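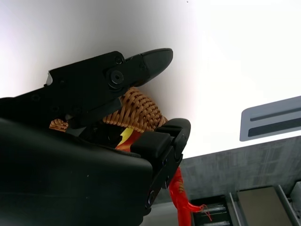 By Halina Bielecka, co-founder, with help from Nikola Pawłowska
Updated 23 March 2020

Hello, and welcome to Curkitz! If you landed on this page you probably want to know who we are, and maybe also whether you can finally stop picking up socks. I'll do my best with both, though I should warn you that my sister Aleksandra says I can't write anything shorter than a letter home.

Curkitz is a small company that tests whether machines can do chores. We don't build robots and we don't sell them. People who do build them, or who are thinking of buying one for a workshop or a packing room, come to us with a job and ask if a machine is ready for it. We set the job up, we run it over and over, and we write down what happened in words that a busy shop owner can read over lunch.

Aleksandra and I grew up in the back of our parents' gift and trimmings shop, Żak, where there was always something that needed to be hung up, untangled, wrapped or put back in the right drawer. She went off to study mechanical engineering and I stayed with the shop a good deal longer than I had planned (I loved the customers, I did not love stocktaking). When she came home one January and told me over dinner about a robot arm that could stack boxes all night, I asked her if it could hang up a tassel. She thought about that for so long her soup went cold, and I suppose that was the start of the company.

So we still test with the sort of things we grew up with. A braided cord ornament with a red tassel is a lovely thing to give a gripper, and a rather mean one. The knot in the cord has some body to it, so there is a decent place for the two fingers to close, but the tassel goes wherever it likes. It swings, it curls, and the loose threads at the end want to catch on every rail and corner on the way. A person gathers it up in the palm without thinking. A machine has to be told, or shown, or built differently, and quite often all of those.

Can they do the chores yet, then? Some of them, yes. Give a machine a stiff object, put it in the same place each time, and it will work away happily while you get on with something else. Picking parts out of a tidy tray is in good shape. Loading a rack is getting there. Folding, threading, untangling and anything you would describe as "just pop it over there" are still hard, and a home is full of those. I would not give up your laundry evening for a while.

Our longest test so far came to 308 runs of one job, picking up a soft hanging item by its knot and setting it down in a tray with the tail laid out straight. Aleksandra was thrilled with the results and I was a little less so, and we put both opinions in the report. We do that whenever we disagree - clients seem to like it.

There are a few more of us now. Horácio Magalhães runs the test room and designs the jobs, and he spent years on a real shop floor before he came here, so he knows what people do when the tray is in the wrong place. Maja Sikora looks after the data and writes Flekorent, our scoring sheet, which has grown to 70 kinds of small failure with names like "drop," "drag" and "let go too soon." Nikola answers the mail, plans the visits and has kindly taken 3,000 words out of this page.

If you have a chore you would like tried, please write to us! Tell us what the object is, how a person does the job now, and what a bad day looks like. Send 20 of the item if you can spare them, and please don't pick out the nicest ones. We also lend out Jillent, our starter box of household objects, to schools that want to try this sort of thing with their own equipment, and Nikola can tell you when it is next free.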